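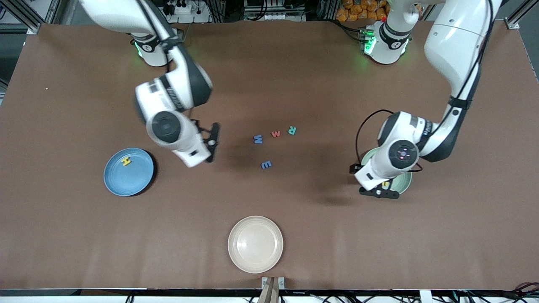 Preltthorpe, Season Two: Better Hats, Same Fog

Last updated in May

The first season of Preltthorpe ended with a lighthouse on fire, a wedding called off by telegram and a horse that clearly knew more than it was letting on. I gave it a cautious thumbs up and went on with my life. Season two has landed on Hoso, all 7 episodes in one lump, and I watched it over a long weekend with the curtains shut and a bag of pretzels I'm not going to discuss.

If you skipped the first round, the short version goes like this. Preltthorpe is a fishing town where everyone is either rich, related or wet. Two families have been fighting over the harbor since before there was a harbor. The older daughter of one family has married into the other, and the show would like you to be shocked by that every week.

The new season picks up four years later. The lighthouse has been rebuilt, uglier. The daughter runs the cannery now and has developed a way of taking off her gloves that ought to get its own award category. She does it in the premiere, before firing her brother-in-law, one finger at a time, and I'd guess the whole thing runs a minute and a half. I rewound it. It's the best acting on the show and there isn't a word in it.

Nearly everything good this year happens in rooms. The dinner in episode two, with the two grandmothers at either end of the table and a very large fish between them, is mean and funny and properly written. The same goes for the reading of the will, which I won't spoil except to say that somebody gets a boat and doesn't want it. Put these people indoors with a grudge and the show can't miss.

Then they go outside. Oh boy. The fog was a nice touch in season one. In season two it has been promoted. There's a chase in episode four that I followed entirely by coughing. Two men in identical gray coats run along a pier, a third man in a gray coat shouts, somebody falls in the water, and I had to wait for the funeral to learn which one. It wasn't the one I'd been sad about.

The big addition is Lu, a drifter with a suitcase and no last name, who turns up at the boarding house and starts asking about the fire. Lu is supposed to be mysterious. For three episodes this means standing in doorways and answering questions with other questions, and I was ready to write the whole character off as a coat with an attitude. Episode five gives Lu an actual story, told on a staircase during a power cut, and it's so good that I got annoyed they'd held it back. You could start Lu's plot there and lose nothing but doorways.

A word about the music, which has gotten louder. Season one had a lonely little piano. Season two has that same piano plus what sounds like every cello in the state, and they all come in whenever a person looks at the sea. People look at the sea a lot in Preltthorpe. It's that or the cannery.

There's also the horse. Fans wrote to Hoso about the horse (I didn't, though I thought about it), and it has a bigger part this time. I'm pleased to report that fame hasn't changed it. It has one long look in the finale that most of the human cast should study.

As for the streaming side of things, I watched on the regular plan, and the ad breaks land like a dropped tray. The staircase speech was interrupted by a commercial for mattresses. Hoso also still has the habit of shrinking the credits to the size of a stamp and asking if I'd like to watch Jutby, its other gloomy coastal drama. I've seen Jutby. It's Preltthorpe with subtitles and a better police department, and if you only have room for one town full of damp liars, I'd still pick this one - but it's closer than it was a year ago.

The finale is too long and has two endings, the first of which is perfect. When the ferry pulls out and the gloves go in the water, you can switch off and have a fine evening. Stay another ten minutes and you'll get a hooded figure, a locked box and a setup for season three, which I will of course be watching, complaining the whole way.

Verdict: worth the weekend. Skip the pier, keep the grandmothers, turn up the brightness before episode four.

600 shares | 37 comments

We use cookies to keep this site running and to remember your settings. By continuing to browse, you agree to our use of cookies.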